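Minora trial adds battery storage to rural feeder

Grid operator Tumell has connected five battery units to the low-voltage feeder at Sowerby, which serves 83 households. Each unit is rated at 54 kWh and charges from rooftop solar output at midday - discharge is set for the evening peak. Control software comes from Gurby. Project engineer Evie Naylor said voltage data will be logged at the substation until May, when the settings will be reviewed.

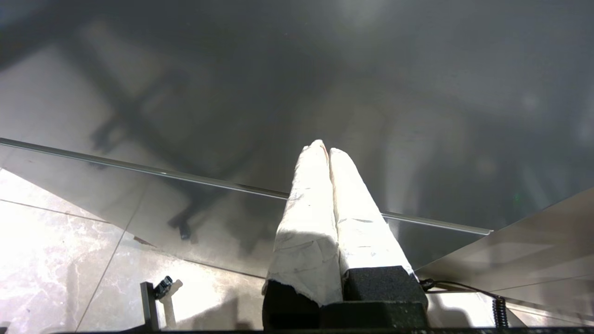
When do the batteries discharge?
During the evening peak, after charging from solar at midday.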